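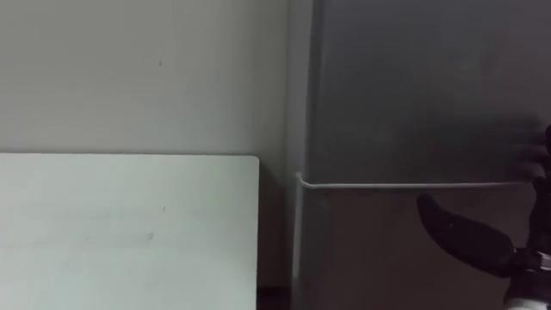
The fridge side of the kitchen, with the narrow dark gap next to it.

Is the gap beside my fridge a problem, or is someone selling me something?

3 min read

Posted by Veronika Bodnár

We moved into a rental in Erstead in July and the kitchen came with a tall dark gray metal fridge. It stands right up against the wall, and there's a white panel to the left of it with only a thin strip of space in between. I can't get my hand in there.

A man from Kikis came out to look at the dishwasher and, without being asked, told me the fridge was "suffocating" and would be dead in 36 months. He then offered to move it and fit a trim kit. I'm suspicious of anyone who finds a second job while doing the first one. The fridge keeps milk cold. It hums, but my last one hummed too.

My mother-in-law says all fridges need a hand's width on every side, which I have never once seen in a real kitchen. So is there an actual rule, and if the gap is fine, how do I clean it? It's nearly black down at the bottom and I'd like to know what's living there.

Posted by Josué Coutinho

There's no one rule and I'd be wary of anybody who gives you one. It depends on where the heat comes out. Some fridges shed it through the side walls, some from coils at the back, some blow it out through a grille at the bottom. Find the model number (usually on a sticker inside the door or on an inner wall), get the manual, and look for the page on clearance. It'll give you side, top and rear separately. Go with those figures over mine, your mother-in-law's or the dishwasher man's.

A quick check in the meantime: lay your palm on the side of the fridge after it's been running a while. Slightly warm is normal on a lot of them. If it's hot enough that you want to take your hand away, or the motor never seems to stop, it needs more room or a good clean.

As for 36 months, I'd love to know how he worked that out by looking.

For cleaning: a long flat duster, or a yardstick with an old sock pulled over the end and a rubber band around it. Go slowly from top to bottom. Don't spray anything in there. Once a year or so, unplug it and pull it straight out, and put cardboard down first if you care about the floor. If it has a water line, check how much slack there is before you pull.

Posted by Su-chen Shih

It's a rental, so ask the landlord before you pay for trim. Also, a gap filler would close up the little air space you do have. Why would he sell you that as a cure for suffocating?

Posted by Viktória Gál

get the Plerkska gap brush, its great, I've had mine for years. My fridge has no gap at all and it's fine

Comments

Sachiko Minami: "No gap at all" and "great gap brush" in the same answer. What are you brushing?

Viktória Gál: the washing machine

Veronika Bodnár: Found the sticker, found the manual. It does want more at the side than I can measure with a ruler poked in, so I'm going to see if it will shift over a bit – without Kikis. The sock on a stick came out with a gray felt thing and one bottle cap.

Last updated in July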